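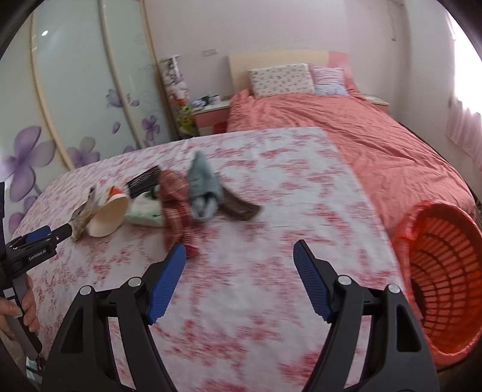
Changing the finger pads
Home > Guides > Grippers > Upkeep
December -- Inna Koval
Last updated: December

1. Open the jaws fully and check each blue pad for splits or lifting edges.
2. Peel off a worn pad from the tip end. Clean the jaw face and leave it for 30 minutes.
3. Press the new pad on -- tip first -- and hold.

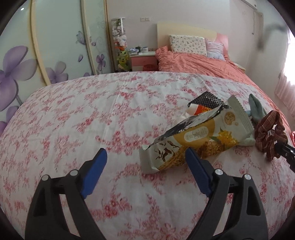 Page 13

4. Check the silver screw heads on both fingers. Tighten any that turn by hand.
5. Close and open the jaws 500 times before recording. Replace any pad that creeps.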